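Small towns should keep their waiting rooms

When I moved to Plondham, the bus station still had a waiting room. It was one room with two benches, a radiator and a clock that was slow. In April the door was locked, and now we wait outside under a glass roof which does not stop the wind. The bus company says that people look at the time on their phones and come when the bus comes. For me this is partly true. The bus from Cluvley is often late and the phone does not always know it.

I want to defend the waiting room, and I know it is not a fashionable thing to defend. It costs money to heat and to clean. The company wrote that the room in Plondham cost 608 dollars a month. I do not think this is a small sum, but I also do not think it is a big one for a town which bought new flower pots for the whole of Chmielewska Street.

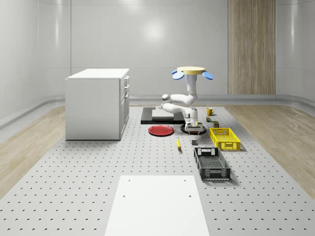
In the country where I grew up, every station had such a room, also the very poor ones. My mother knew half of our town from there. You sat with a stranger, you asked if the bus already left, and after some winters you were greeting each other at the market. I learned a good part of my English in the same way, in the room at Plondham, from older people who had time and who corrected me kindly.

In Rorgate they kept theirs. The town pays one part, the company pays the other, and the door closes at 8 in the evening. I was there two times this winter and both times there were people inside, with shopping bags and wet coats. A petition for our room has now 100 names. Mine is one of them, and the paper is lying in the library, near the newspapers, if somebody else wants to sign.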